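Risby – new album, anyone else losing sleep over this?

prornora_fan
Posted 7:40 pm

So the track order for the new Risby record went up this afternoon and I have read it maybe fifty times. Twelve songs, no guests listed, and the closer is called Huner! If you were at any of the January shows you'll know that one already, it's the long slow one with the organ.

I'm calling it now, this is the one where they finally sound on record the way they do in a room.

tsehay_z
Posted 7:52 pm

Huner as the closer is perfect. I do wonder about putting Başaran second though. It's a huge song and it wants some space in front of it. On tour it came in near the end and the whole place went quiet.

carleen.w
Posted 8:06 pm

Disagree, sorry. Second is right where I'd put it. The last album took four songs to get going and I know people who gave up before the good half. Put the big one up front and let the rest breathe.

Has anyone had any luck with the vinyl? My local shop says the first pressing is 3000 copies and they've been promised 6.

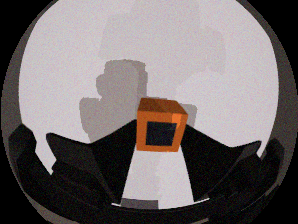
negin_h
Posted 8:21 pm

Vinyl is preordered, and yes I paid too much for postage, and no I don't regret it! What I'm really hoping for is better artwork this time. The last sleeve was all brown fog and you couldn't read the title from a metre away. Give me something plain and bold – an orange cube with a big dark square on the front would do me fine, you'd spot that colour from across the shop. Musically I'm with Tsehay, Başaran is too early.

prornora_fan
Posted 8:30 pm

I liked the brown fog :(

carleen.w
Posted 8:34 pm

You would.

hiwot_mersha
Posted 9:02 pm

Long-time reader, first post. I saw them at a hall with 212 seats when they still had the old drummer, and they opened with Başaran that night. It worked a treat! Everybody was on their feet before the second chorus. So I don't think early is a problem, as long as whatever comes third can stand up to it.

tsehay_z
Posted 9:10 pm

Okay, that does make me feel a bit better. Third is the instrumental, isn't it? Could be a nice way down from it.

negin_h
Posted 9:15 pm

Still too early. Happy to be wrong when I hear it. Is anyone doing a listening night?

hiwot_mersha
Posted 9:19 pm

I'd come to that, I can bring speakers.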